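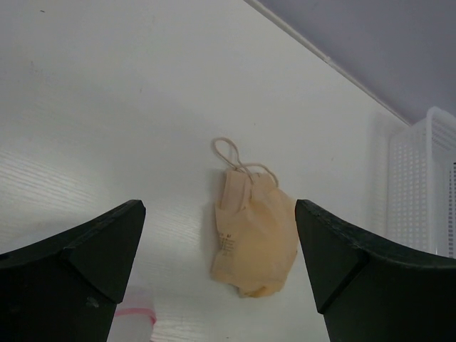
Pochon à cordon, tissu beige.

Classé dans : Carnet d'atelier > Fantasy et SF > Traductions en cours

Septembre, fin de matinée
Cycle d'Olasano, tome 2, passe de cohérence avant remise à Wakell

Reprise au début de la deuxième partie. Le fichier de travail est celui renvoyé après la relecture typographique, donc apostrophes et espaces insécables déjà traitées : ne pas relancer le script dessus, il double les insécables devant les points-virgules.

Objet de la passe : noms propres, titres de fonction, chronologie interne, vocabulaire de la magie. Le style n'est pas concerné. Les remarques de style vont dans le fichier annexe, pas en marge.

1. Noms et toponymes

Le port de Jorano est masculin dans tout le tome 1 (« le vieux Jorano », « Jorano assiégé »). Dans le tome 2, le féminin apparaît dès la scène du conseil, puis les deux alternent, parfois dans le même chapitre. J'aligne sur le tome 1 partout, y compris dans le chant des bateliers, où l'accord féminin servait la rime. La strophe est à reprendre. Proposition provisoire dans l'annexe, elle boite au troisième vers.

Habitants : « Joranais » au tome 1, « Joranites » une fois au tome 2, dans la bouche d'un étranger. Je laisse. L'original fait la même différence et le personnage se trompe aussi sur le reste.

Les gens de la côte nord disent « la Sharifi » pour la route des caravanes, alors que la carte en tête de volume porte « Voie Sharifi ». Les deux formes sont acceptables, l'une orale, l'autre officielle. À unifier seulement dans la narration : Voie Sharifi, deux capitales. En dialogue, garder l'article et la forme courte.

2. Magie

Point le plus lourd. L'original emploie un seul verbe pour l'acte d'appeler et celui de contraindre. Le tome 1 a tranché pour « lier ». Le tome 2, traduit après une interruption, emploie « lier », « astreindre » et « sommer » comme des synonymes. Ce serait sans conséquence si le dernier tiers du livre ne reposait pas sur l'ambiguïté du mot : la narratrice croit avoir appelé, elle a contraint. Avec trois verbes, le lecteur français devine l'affaire beaucoup trop tôt, ou ne comprend pas du tout la scène du puits.

Relevé fait par recherche plein texte : 19 occurrences à revoir, hors emplois ordinaires de « sommer » (sommer quelqu'un de partir) qui restent. J'en ai corrigé 17. Les deux autres se trouvent dans la lettre lue à voix haute, où « lier » est déjà pris dans son sens banal à la ligne précédente. Solution possible : remplacer le « lier » banal par « attacher ». Vérifier ensuite que la reprise du mot au chapitre suivant tient encore, elle renvoie explicitement à la lettre.

« Liage » ou « liement » pour le substantif : le tome 1 évite la question avec une périphrase. Conserver la périphrase tant que c'est possible. Pas de néologisme introduit en milieu de cycle.

3. Chronologie

La traversée dure sept jours au chapitre du départ et huit dans le récit du pilote. Vérifié dans l'original : l'écart y est. Deux lectures. Soit le pilote compte la journée d'attente devant la passe, soit c'est une erreur que l'éditeur d'origine n'a pas relevée. Rien dans le texte ne permet de décider. Je ne corrige pas et je pose la question à Wakell, qui transmettra ou non. En attendant, note de travail dans la marge, à supprimer avant composition.

L'âge du frère cadet, en revanche, est une faute de chez nous. La phrase originale donne un âge au moment de l'incendie, la traduction le donne au moment du récit. Corrigé. Effet secondaire : la réplique du sergent (« à cet âge-là, on oublie ») redevient logique.

Saison : les pommiers sont en fleur lors du premier passage au verger, alors que la moisson est mentionnée peu avant. Original identique. Le calendrier d'Olasano n'est pas le nôtre et l'appendice du tome 1 reste vague sur l'ordre des mois. Sans suite.

4. Tutoiement

Tableau repris du tome 1 et complété. Le passage du vous au tu entre la narratrice et la gardienne des archives était placé dans la scène de la citerne. Dans le texte actuel, elles se tutoient dès les retrouvailles, puis reviennent au vous sans raison apparente. J'ai rétabli le vous jusqu'à la citerne. Il faut relire les impératifs un par un, la recherche automatique ne les attrape pas tous (« regarde » et « regardez » oui, les pronominaux très mal).

Cas non résolu : les morts. Dans le tome 1 ils tutoient tout le monde. Dans le tome 2, le roi noyé vouvoie. C'est peut-être un choix du traducteur, défendable vu le registre de la scène, mais il n'est consigné nulle part. À demander.

5. Divers

- Italique pour les mots de l'ancienne langue à la première occurrence seulement. Le tome 1 fait ainsi. Le tome 2 met l'italique partout. Traité jusqu'à la fin de la deuxième partie.
- Grades militaires sans capitale.
- « Chambre haute » : capitale à Chambre quand il s'agit de l'institution, minuscule pour la pièce. Attention, les deux sens se croisent pendant l'émeute.
- La devise gravée sur la porte n'a pas la même ponctuation à ses deux apparitions. Retenu : pas de virgule.
- Résumé du tome 1 en tête de volume : il révèle l'identité du passeur, que le tome 1 laisse ouverte. Signalé à Wakell. À mon avis la phrase doit sauter, mais le résumé vient de chez eux.

Mesure de l'avancement : la deuxième partie représente à peu près 17 % du volume total en signes et elle a pris la matinée entière, surtout à cause des verbes. La troisième devrait aller plus vite, moins de dialogues. Prévoir tout de même une séance séparée pour la scène du puits, à lire en continu avec l'original ouvert, sans s'arrêter sur la typographie.

Après-midi, ajout

Réponse de Wakell sur le résumé : la phrase est retirée. Rien encore sur la durée de la traversée.

Lettre lue à voix haute : « attacher » fonctionne, la reprise au chapitre suivant aussi, à condition d'y changer le participe. Fait. Glossaire mis à jour et versionné ; l'ancien est conservé dans le dossier archives, ne plus l'ouvrir pour travailler.

Reste à faire : strophe des bateliers, impératifs pronominaux, italiques de la troisième partie, question du roi noyé.

Imprimer cette page | Envoyer par e-mail

Dans la même rubrique
Olasano, tome 1 : liste des corrections pour la réimpression
Cartes et légendes : accorder les toponymes avec le texte
Tableau de tutoiement, modèle vierge
Ancienne langue : règles d'italique et de pluriel
Appendices et calendriers inventés, notes de relecture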